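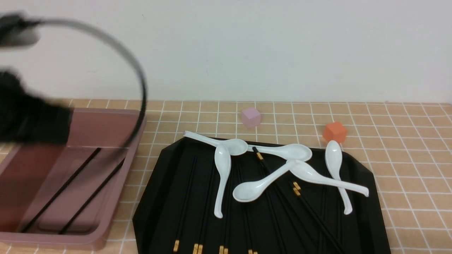
Forum > Küche & Haushalt > Besteck, Geschirr, Aufbewahrung

Stäbchen und Suppenlöffel sortieren — bringt das Tablett-System was?

fugenkratzer
23. April 2019
Ich lese seit März überall, man solle asiatisches Besteck nicht mehr in die Schublade legen, sondern auf Tabletts: eins für die Stäbchen, eins für die Porzellanlöffel, beide offen auf die Arbeitsplatte. Flikmont verkauft dafür jetzt sogar ein Set mit eingelassenem Fach, 19 Euro für ein Stück Plastik. Mir leuchtet das nicht ein. Bei uns liegt nach dem Abspülen sowieso alles durcheinander auf einem großen schwarzen Tablett, und vor dem Essen greift sich jeder, was er braucht. Sortieren kostet Zeit, und was habe ich davon? Hat das jemand länger als eine Woche durchgehalten?

nudeltopf_hh
Wir machen das seit dem letzten Umzug. Stäbchen in das schmale Tablett, Löffel bleiben auf dem großen. Klappt gut, man muss halt einmal die Stäbchen rausfischen. Dauert keine Minute.

fugenkratzer
Keine Minute bei wie vielen Paaren? Wir haben 20 Stäbchen und elf Löffel im Umlauf. Und wenn ich zwischen dem Porzellan herumfische, schlägt mir garantiert irgendwann ein Griff an.

Teeschale77
Die Griffe sind bei den gängigen chinesischen Löffeln nicht das Problem, die Kante vom Laffenrand ist es. Mir sind in fünf Jahren drei Stück angeschlagen, alle beim Stapeln im Schrank, keiner auf dem Tablett. Nebeneinander legen, Mulde nach oben, fertig. Ich würde eher fragen, warum man die Teile überhaupt offen stehen lässt. In einer Küche, in der gebraten wird, hat man auf allem nach zwei Tagen einen Film.

nudeltopf_hh
@Teeschale77 Mulde nach oben sammelt aber Staub. Ich lege sie umgedreht hin.

Teeschale77
Umgedreht kippeln sie, jedenfalls meine von Uchida mit dem Haken am Griffende. Und darunter bleibt das Wasser stehen. Wer die Löffel vorher abtrocknet, kann sie auch gleich wegräumen.

grundsatzfrage
Ich halte das ganze System für ein Verkaufsargument. Ein Tablett mit Fach ist eine Schublade ohne Schrank drumherum. Früher stand ein Becher auf dem Tisch, Stäbchen rein, gut.

kleinekelle
Der Becher ist bei lackierten Stäbchen Mist, die Spitzen stehen unten im Restwasser und der Lack geht ab. Hatte ich bei zwei Sätzen von Junach. Liegend trocknen sie wenigstens gleichmäßig. Auf Fliesen direkt würde ich sie trotzdem nicht legen, in den Fugen sitzt immer irgendwas.

grundsatzfrage
Dann Spitzen nach oben. Das Argument zählt für mich nicht.

kleinekelle
Mit den Spitzen nach oben fasst jeder genau da an, wo nachher der Mund hinkommt. Bei Gästen mache ich das bestimmt nicht.

fugenkratzer
Den Punkt mit dem Restwasser nehme ich mit, daran hatte ich nicht gedacht. Vom Rest bin ich nicht überzeugt. Schwarze Stäbchen auf schwarzem Tablett sieht man schlecht, da wäre ein farbiges Tablett nur für die Stäbchen eventuell sinnvoll. Dafür reicht mir aber eins vom Flohmarkt.

nudeltopf_hh
Habe ich doch gesagt.

fugenkratzer
Du hast gesagt, es klappt gut. Warum, hast du nicht gesagt.

Teeschale77
Falls du doch kaufst: nimm eins mit erhöhtem Rand, und miss vorher die Stäbchen. Das Fach bei dem von Purska ist für japanische Längen, meine chinesischen liegen darin schräg und rollen beim Tragen raus.

fugenkratzer
Schräg wäre mir egal, rollen nicht. Ich messe heute Abend nach und melde mich.

Ähnliche Themen
Porzellanlöffel in der Spülmaschine: oben oder unten?
Lackierte Stäbchen werden stumpf
Kunststofftablett riecht nach Spülmittel
Fugen auf der gefliesten Arbeitsplatte reinigen
Besteckkasten für tiefe Schubladen gesucht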